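Unit 7. Rules for Simulated Household Tasks
Course notes, Service Robot Practice
Instructor: Silvana Fagundes
Revised April 19, 2026

These notes go with the second lab block. Read them before you write your first task file. The earlier handout on coordinate conventions still applies and is not repeated.

1. What the rules cover

The lab uses simulated rooms for almost all early work on picking and placing. A task moves to the real arm in the Conceição lab only after it has passed review in simulation. The rules in this unit cover how a task is written, how a run is judged, and what has to be saved. They do not cover training methods. Those are in Unit 9.

Formal safety standards for industrial and personal care robots are written for physical machines and the places they work in. A simulated arm cannot hurt anyone, so a simulated run is not evidence that a machine meets any of them. Students sometimes write "safety tested in simulation" in their reports. Do not use that phrase. Write what was run, how many times, and what was measured.

2. Writing the task

A task file has a goal, a start state, an end state, and a time limit. The goal is one sentence in ordinary English. "Put the bottle on the counter" is a good goal. "Handle the bottle properly" is not, as two reviewers will read it two ways.

The start state lists every object that can move, with its pose and the range it may be varied over. Objects that are there only to fill the room must be listed too if the arm or its load could reach them. A good share of the failed reviews last July came from objects the author thought of as scenery. An apple left near the edge of a counter is an obstacle, whether or not the task mentions apples.

The end state must be something the simulator can check without a person looking. For a placing task we require all of the following:

- the object is resting on the named surface
- the gripper is open and clear of the object
- the object's speed has stayed under the limit for the full settling time
- no listed object has left its surface

Leave out the second condition and the policy will learn to hold the object against the counter and stop there. Gervásio Siqueira has kept a recording of this from the Banton trials and will show it in the lab session.

3. Carrying a held object

Most of the contact errors we see happen between the grasp and the place, while the arm is moving with something in its fingers.

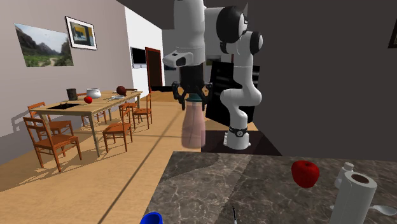 The load counts as part of the arm for collision checking from the moment the grasp is confirmed until the release is confirmed. Bottles need extra care. When the grasp is at the neck, the widest part is well below the fingers, and a path that clears the fingers may still put the body of the bottle through the edge of a counter. Set the clearance from the lowest point of the object and keep it until the object is fully over the target surface.

Tilt limits apply to any container, full or empty. The default is 20 degrees from upright. If your task needs more than that, such as pouring, state the larger limit in the task file and give the part of the motion where it applies. Outside that part the default comes back into force.

Do not turn off collisions between the object and the gripper to get a steadier grasp. It does give a steadier grasp, and the result means nothing on a real arm. If the object slips, look at the friction values and the contact settings first, then at the closing force.

4. Transparent and shiny objects

Clear and tinted plastic, glass, polished stone, and gloss paint are hard for real depth cameras. Many simulators return perfect depth for all of them. If your policy uses depth, you must run it with the sensor noise model on, and the report must name the model and its version. Results with perfect depth may be included for comparison – label them as such in the table, not only in the text.

Lighting has to be varied as well. Strong sun through a window puts long shadows on a floor, and a policy trained under one sun angle can come to depend on them. Use the lighting sets supplied with the Kosdale rooms unless you have a reason to build your own.

5. Number of runs

A result for review needs 1000 runs with the start state varied over its full range. Use the seed list on the course drive. Do not drop seeds that crash. A crash is counted as a failure and noted in its own column.

For a quick check during development, the short list of 504 seeds is enough. Numbers from the short list may be shown in lab meetings but not in the final report.

Report the success rate over all runs. Report separately the rate of runs with an unwanted contact, including runs that otherwise succeeded. A run that places the bottle and knocks over a cup on the way has met the goal and still has a contact to report.

6. What to save

For each result, keep:

- the task file as it was run
- the simulator version and physics step
- the seed list
- joint positions, gripper state, and contact events for every run
- camera frames for every failed run and for a random sample of the successful ones

Label all rendered frames as simulated in reports and slides. This holds even when the source seems obvious to you. Frames get copied out of slides and the label should go with them, so put it in the caption and in the file record.

The archive for the Vetell project holds 3753 runs saved this way and is open to everyone in the course. Use it to check that your own logs can be read by the review script before you hand anything in.

7. Before review

Have another student run your task from the saved files, on a different machine, with no help from you. If they have to ask a question, the answer belongs in the task file. Their name goes on the review form next to yours.

Related items
Unit 5: Coordinate Frames and Units
Unit 6: Grasp Types and When to Use Them
Unit 8: Moving a Task to the Real Arm
Lab form B: Task Review Request
Reading list for the second block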